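About Tindance

The kitchen bench and sink

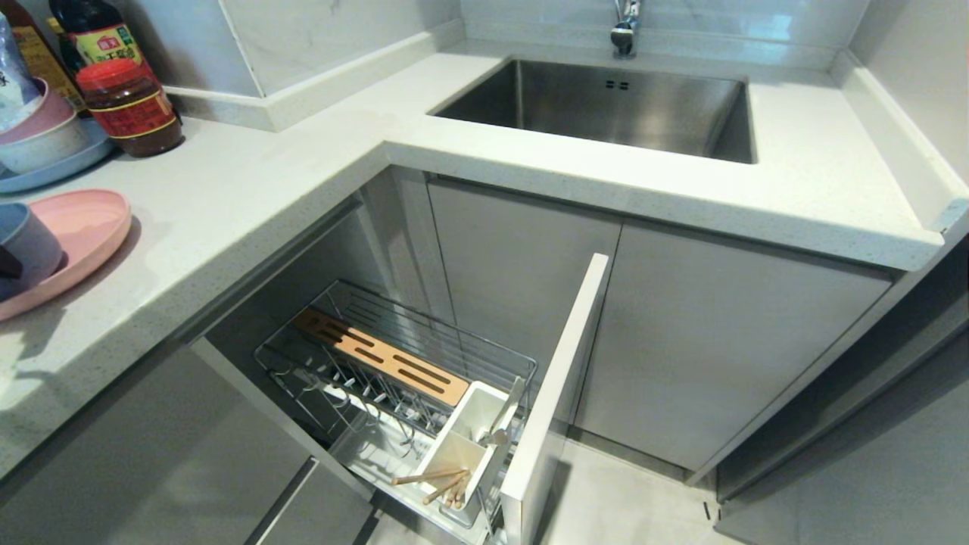 Speckled counter, stainless steel sink.

Tindance began at a kitchen table in Gultdale, when a handful of neighbours wanted to know what the council had in mind for the old rail yards and couldn't get a straight answer (we're still asking, by the way!). These days we're a community newsletter and meeting group covering local and state politics for 2398 households between Gultdale and Genthorpe, with five editions a year and a candidates' night before every election.

We don't endorse anyone, and we don't take party advertising. What we do love is a good long yarn about rates, buses, libraries and who voted for what, and we'd be so pleased if you joined in. Membership is $30 a year, and meetings are at the Maglaya Hall, with the next round starting in April.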